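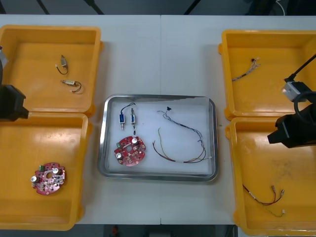
What is being demonstrated at the open day?
The Skudard cell in the Puvthorpe workshop puts together kits of electrical parts for assembly staff. One kit holds solenoids, a circuit board and wire harnesses. Parts are sorted by type into the four yellow bins, and the kit is laid out in the steel tray between them. Visitors may watch from the marked line at any time between talks.

How long does a demonstration last?
Each session runs for 20 minutes, with questions at the end. 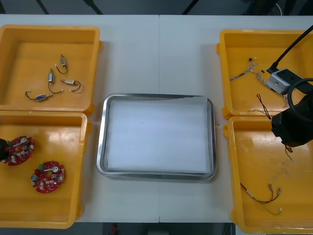 Annick Beaudoin gives the morning talks and Harvey Melnyk the afternoon ones. The content is the same.

Why are there two arms?
Solenoids and boards are on the left, harnesses on the right. Two arms can cover both sides without a longer reach — the table stays small enough for a normal bench space.
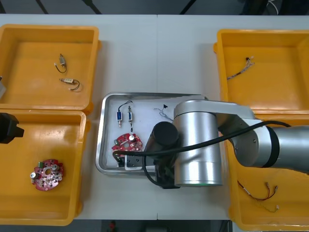 The bins are refilled by hand. Staff stop the cell first.

Which parts are hardest to pick?
Harnesses. A board keeps its shape. A harness does not, and its leads can catch on one another. Maëlle Perron can go into detail on grip settings.

Can I bring my own parts?
Yes, up to 700 grams in total. Hand them in at the desk before the talk. We cannot promise that they will be tried. 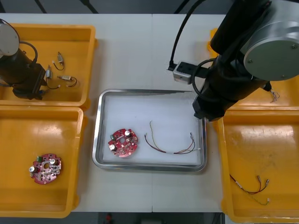
Do I need to book?
Yes. Groups are limited to 21 people. Write to Sheldon Nguyen at the Puvthorpe office. Booking closes on 2 July 2019.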